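Bin bags folded over the rim, yes or no?
Home and Tidying > Small rooms

kaan_kahraman
April 21, 2020
Hello all. I am tidying a small room in my flat in Brorngate and I have a question about the waste paper bin. It is a cream one with ribs, and I put a thin yellow-green bag in it, folded over the rim. My wife says the bag looks ugly and should be hidden inside. I say that a hidden bag slides down when the paper goes in. Who is right?

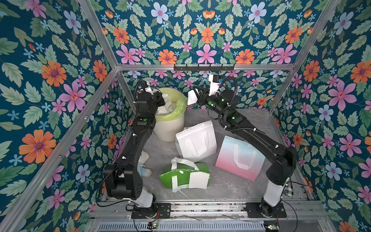
Most of what I throw away is paper: old letters, notes, packing paper. I don't press it down, so the bin is full very quickly. I empty it every 4 days, and in December it was every 2 days.

wokusura
Fold it over. I tried the hidden way for a whole winter and I was always fishing the bag out from under the rubbish. You can put a wide elastic band under the rim if the look disturbs your wife.

Soylu9
I don't agree. For dry paper you need no bag at all. Carry the bin to the recycling and turn it over. Where I live they refuse paper in a plastic bag anyway, so you must take it out again.

kaan_kahraman
Soylu9, this is a fair point, but sometimes a tea bag goes in there too. I know, I know.

My second question is about carrying bags. I keep too many of them. The one I like best goes from pale aqua to pink and has a handle on the front, but it is never in the right place when I go shopping. 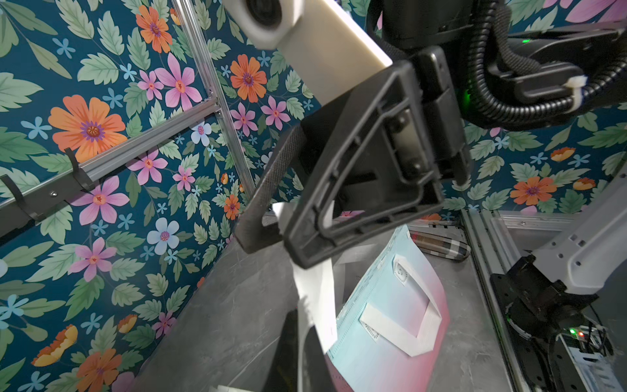

I bought it at the market in Bikport and paid 9 for it, which my wife still mentions. Should I hang the bags on a hook, or fold them into a drawer? The drawer is already quite full with tea towels.

wokusura
Hook by the front door, without question. A bag in a drawer is a forgotten bag. And please give the plain ones away, two good bags are enough for one household.

Soylu9
Two is too few if you shop for a family. But yes to the hook. Only don't put it behind the door, the handles catch when you open it.

kaan_kahraman
Thank you both. I will buy a hook this week and ask my wife about the elastic band. The tea bags will go to the kitchen bin, I promise – maybe then I can try it without the plastic bag.

wokusura
Tell us what she says about the band. Mine is a brown one and you hardly see it.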